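Casance: inventario de menaje y objetos de mesa
Ficha de datos, versión 2

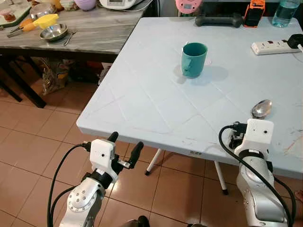 Tharindu Gamage preguntó al revisar la versión anterior por qué la cuchara y el tenedor tenían categorías distintas si los dos son cubiertos. En su opinión bastaba con una clase "cubierto" y un atributo de forma. La propuesta se aceptó a medias: existe ahora la clase superior cubierto, y las dos subclases se conservan para no romper las consultas antiguas.

Contenido

El inventario reúne unas 3.000 entradas sobre objetos domésticos de uso corriente, colocados sobre mesas de trabajo y de cocina. Cada entrada corresponde a un objeto en una posición. Un mismo objeto puede aparecer en varias entradas si cambia de mesa o de orientación.

El vocabulario tiene 105 términos, repartidos en 4 grupos:

recipientes (taza, cuenco, tarro, botella, tapa)
cubiertos (cuchara, tenedor)
aparatos y electricidad (báscula de cocina, regleta, enchufe)
varios (herramienta de mano y todo lo que no encaja en los anteriores)

Campos

id_objeto: entero, único en toda la colección.
termino: uno de los términos del vocabulario, en singular y minúscula.
color: texto libre. Se admite un color compuesto (verde azulado, naranja y negro).
material: metal, plástico, vidrio, cerámica o sin_determinar.
superficie: mesa_blanca, mesa_gris, suelo.
orientacion: vertical, tumbado, boca_abajo o no_aplica.
parcial: sí / no. Vale "sí" cuando otro objeto lo tapa o solo se ve una parte.

Criterios de anotación

La mesa blanca plegable y la mesa gris de dibujo marmolado se registran como superficies, nunca como objetos. Las marcas y roces del tablero no se anotan.

Una tapa apoyada sobre un recipiente genera dos entradas - la tapa y el recipiente - y la segunda lleva parcial = sí.

El contenido de los recipientes queda fuera del inventario. La etiqueta o cinta pegada a una taza tampoco se anota aparte.

Para las cucharas, orientacion se deja en no_aplica; el lado hacia el que mira la pala va en notas.

Problemas conocidos

En el lote Ravar, los cuencos metálicos figuran a veces como "bol". Hicham Morsy está unificando el término.
El lote Caltus no distingue entre regleta y enchufe.
Los objetos guardados debajo de las mesas están anotados de forma irregular y conviene excluirlos de cualquier recuento.

Mantenimiento

Vocabulario: Shanti Nigam. Revisión de lotes: Ayman El Khatib. Las correcciones se envían con el id_objeto y el campo afectado, y se incorporan en la versión siguiente.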